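Teleop notebook, December, 9:40 am

Plate task, remote control. Babak on the gloves, me on the log, Homa checking the joint traces on the other screen. Target for the Drilach set is 200 clean episodes and we stood at 42 when we started. Task text is unchanged: put the pumpkins on the plate, leave the mug alone.

Warm-up went fine. Left wrist offset reset once before the first take. Babak wants a slower close on the fingers, so I dropped the grip speed one notch in Akix – write this in the config notes.

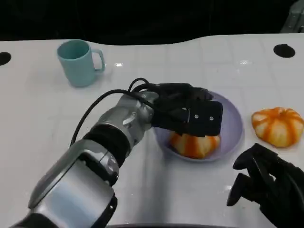 Problems

1. Glove drift on the left thumb after long runs. Recalibrate every ten episodes for now.

2. Episode 546 in the old numbering has no wrist data. Czesław to delete it.
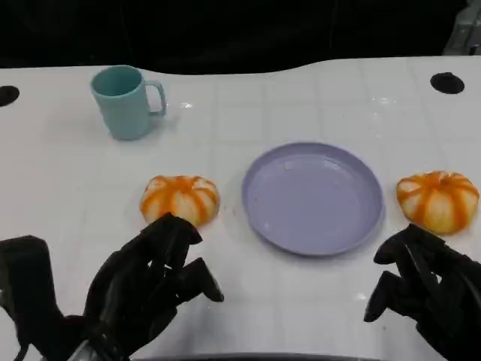 Start pose still varies too much between operators. Cremilda holds the hands high and wide, Babak brings them in low. I'd like one agreed start: plate clear, a pumpkin on each side of it, both hands down near the front of the table with the left one already toward its pumpkin. Put that in the operator sheet and reject takes that begin otherwise.

To do: ask Farhad if the replay script can flag bad starts. Back up before the disk passes 2,000 files.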